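Zendow Room Planner for Robot Arms, the home license
Reviewed 2018-03-30 by Nathalie Stevens

I should say first that I'm not a fast learner with software, so if you are, please cut my times in half. Our shared workshop, Mamham, has been planning an arm build since last fall (an arm that can open a small drawer cabinet, put a part away and close it again, which sounds so simple when you say it over coffee!). Before anyone drilled anything I wanted to try the whole job on a screen, and Zendow is what I bought to do it. The home license was $90, paid out of my own pocket, and I've used it most evenings for the past few weeks.
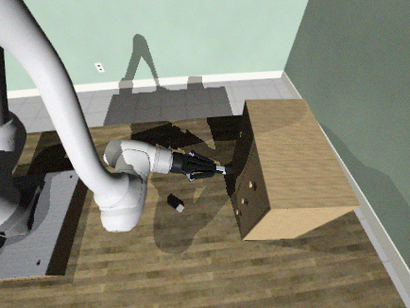 Installing it took me 45 minutes, most of that spent hunting for the right graphics driver, and then the program opened on a blank room and waited politely for me to do something. You pick a floor, walls, an arm and a gripper from the library, and you drag your furniture in. I was happiest with how it handles reach. You can bring the gripper right up to the drawer front, fingertips nearly closed, and look at how the wrist has to bend to come in level, and that settled a long argument we'd been having over where to bolt the base. The shadows are hard-edged and a bit theatrical (you get the bent arm a second time on the green wall), but I came to like them for judging height.

Moving things is pleasant too. Click, drag, let go, and there's an undo that goes back 200 steps, and I have needed a good many of them. My one real grumble is the save files. Every small change wants a new name, and I now have a folder full of things called "cabinet new" and "cabinet new new."
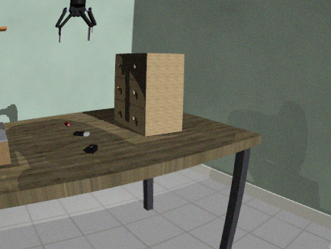 Wissam Aoun thinks I'm being too kind, and he asked me to put that in the review. His complaint is with the drawer settings: friction is a single slider with no units on it, and he would rather type in a number he has measured with a spring scale. He's right about that. I've been setting it by feel, and a real drawer in a damp workshop in April is going to have its own ideas.

I'd add that knobs deserve more care than the manual gives them. A small round knob is a hard thing for two flat fingertips to hold, and the default grip force is set very low. I raised it a little at a time and wrote down what I tried, and I'd suggest you do the same, preferably on paper, next to the keyboard. 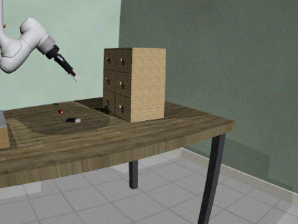
The manual runs to 300 pages and has no index, so keep the search box open. The chapter on joint limits is very good, though, written by somebody who has clearly pinched a finger or two. The chapter on cameras is thin, and I learned more by poking at the menus than by reading it. 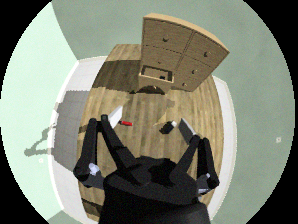
Can it run on an ordinary laptop?

Mine does fine with one arm and a few loose objects, as long as I turn the shadow quality down a notch. With two arms it gets slow, and the fan gets loud enough that I take it out to the kitchen.

I'd buy it again at the same price. Four stars out of five, and I'll give back the fifth if they fix the friction slider.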